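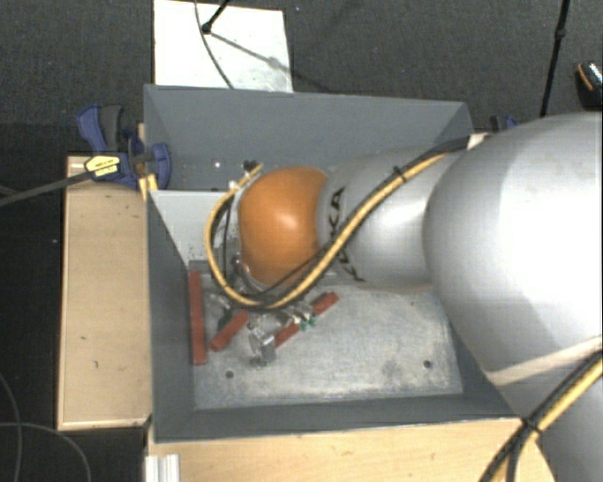 The gray bin with its bare metal floor.

Vinel storage bin, gray
Reviewed April 23, 2018

I bought 2 of these from Umomholm in March to replace the cardboard boxes under my bench. They are plain rectangular bins and do the job. The metal floor wipes clean with a rag, and a full load of hinges and brackets hasn't bent it.

The corners collect sawdust and need a brush. Small screws are hard to pick up off the bottom - I keep a magnet nearby for that. It's also noisy when you drop parts in. A piece of rubber mat fixed most of it.

The Garkolness bin I had before was lighter but dented within a year. I'd buy the Vinel again, though I wish it came with a lid.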